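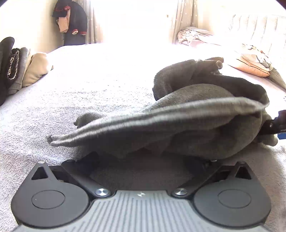

On the bed

Chanida Phromma
Okay, I finished volume 3 of Drerkthorpe last night and I have to talk about it. Short thread, mild spoilers for the first two books, nothing past the opening chapter of this one.

Chanida Phromma
If you're new: it's a comic about a lighthouse keeper's daughter who inherits a drowned village. The village is under the bay, the bells still ring at low tide, and the people down there still pay rent. To her! She's seventeen and terrible at math.

Chanida Phromma
Volume 2 ended with the tide going out and just not coming back. I waited all winter for this. I reread the first two in January to get ready and I'm so glad I did, the ferryman's song comes back and you really want those words in your head.

Chanida Phromma
The new one opens with 2 pages of mud. No panels, no words, only mud and one shoe. I stared at it for ages. Then you turn the page and the whole village is standing in the street in daylight, squinting, and I yelled (sorry to my neighbors).

Chanida Phromma
The color has changed too. Books one and two were all green and ink, very murky, and now there's this dry yellow that gets into everything. By the middle of the book you miss the water as much as they do.

Chanida Phromma
My favorite part is the baker, Mrs. Stöckli. She was a background joke before, always complaining about soggy flour. Now she has dry flour and can't remember how to make bread with it. Her chapter is nine pages long and I cried at page 86, where she finally gets a loaf to rise and there's no one awake to show it to.

Chanida Phromma
One complaint: the lettering for the bell voices is tiny. I had to take it over to the lamp. And the court case in the middle goes on a bit, I could have used less of the land surveyor, though his hat is great.

Chanida Phromma
Randari did the printing again and the paper is lovely, thick and a little rough, with the map on the inside cover redrawn so the bay is blank. Compare it with the map in the first book! The street names have moved!

Chanida Phromma
Can you start here? I wouldn't. The first one is a quick read and my library had it, so try yours. There's also a Bestex paperback that puts the first 2 together, smaller pages but perfectly readable.

Chanida Phromma
Our comics group is doing this one on 6th May, so if you're coming, please get at least as far as the wedding. I need to talk to somebody about that wedding.

Chanida Phromma
Oh, and look at the windows in the last chapter. There's a cat in one of them who was in book one, same window, same side. I went back and checked.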